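Fio sobre planejador de movimento, vidro e a minha teimosia. Passei novembro inteiro reescrevendo a camada de planejamento da mão na bancada de química e quero contar antes que eu esqueça os detalhes 🧵

1/ Contexto rápido: a tarefa é pegar um balão de fundo redondo pequeno e levar até a placa de agitação. Parece bobo, né? Pois a mão tem vários dedos, o gargalo é fininho e o vidro é transparente, ou seja, tudo que a câmera de profundidade odeia numa tarefa só.

2/ O Pelkonen (nosso planejador, batizado muito antes de eu entrar no time) tratava a mão como um bloco fechado. Uma caixona de colisão em volta de tudo e pronto. Ótimo pra carregar caixa. Pra chegar com um dedo de cada lado de um gargalo ele simplesmente respondia "sem solução" e ia dormir.

3/ Aí separei em duas fases. Na primeira, o braço vai até uma pose de pré-preensão com a mão inteira simplificada. Na segunda, cada dedo vira uma cadeia própria de cápsulas e o suporte entra como um anel de verdade, com buraco no meio (antes era um cilindro maciço, imagina a quantidade de colisão fantasma!).

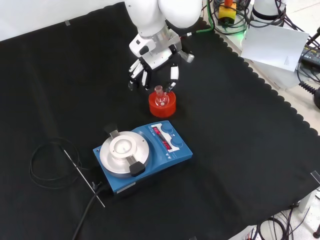 Mão por cima do balão, suporte laranja embaixo, agitador azul na frente.

4/ O dedo da direita é o que me tira o sono. Ele desce pertinho da borda do suporte, e qualquer errinho na estimativa de pose come a folga toda. Baixei a margem de segurança para 2 mm só na segunda fase. No resto do caminho ela continua em 20, porque eu gosto da minha vidraria inteira.

5/ Percepção: desisti de medir o vidro direto. O suporte é laranja-avermelhado forte em cima de pano preto, a segmentação acha aquilo de olho fechado. Então estimo a pose do suporte e deduzo o eixo do balão a partir dela. É trapaça? Um pouco. Se o balão estiver torto, a dedução vai junto pro brejo, e detectar isso é a próxima tarefa da lista.

6/ A Soledad Hutchins me deu a melhor dica do mês: parar de sortear orientações do punho em 360 graus. O balão é simétrico em torno do eixo, mas a mão não é, e o polegar tem poucos jeitos confortáveis de chegar. Agora sorteio 1.000 candidatas numa faixa estreita e filtro por alcançabilidade antes de chamar o planejador. Código mais feio, vida mais feliz.

7/ E o agitador também entrou na cena de colisão, com a placa redonda e as presilhas pretas da borda modeladas separadamente. Já o cabo da sonda eu coloquei como zona proibida, um polígono achatado sobre o pano. Modelar cabo enrolado direito? Fica pra quem tiver mais paciência que eu.
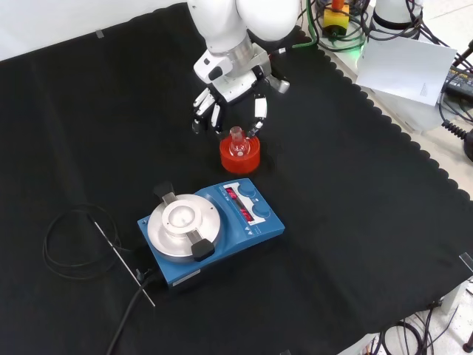
Três dedos de um lado, o polegar do outro e o gargalo no meio.

8/ Essa região é onde a troca de controlador acontece. Até a pré-preensão é seguimento de trajetória em posição, depois a ideia é passar os dedos para impedância. A primeira versão trocava todo mundo de uma vez e o log mostrava um degrau horroroso no torque comandado. Botei uma rampa e sumiu. Três linhas de código, dois dias procurando. Sim, estou brava até agora.

9/ Sobre ferramentas: o visualizador Tovora agora desenha as cápsulas dos dedos por cima do vídeo, com a distância mínima colorida. Devia ter feito isso no primeiro dia! Metade dos meus "bugs de planejamento" era transformação de coordenadas errada entre câmera e base, e dava para ver na hora.

10/ A Minttu Kemppainen perguntou se não era mais fácil treinar uma política de ponta a ponta e largar o planejador. Talvez seja, e ela está tentando. Por enquanto eu gosto de abrir um log às 11 da noite e saber qual restrição falhou.

11/ Falta a detecção de balão inclinado, falta o replanejamento quando alguém empurra o suporte e falta limpar um arquivo de configuração que me dá vergonha. Quem já estimou pose de vidro transparente sem colar marcador, me conta como fez? Respondo todo mundo depois do café.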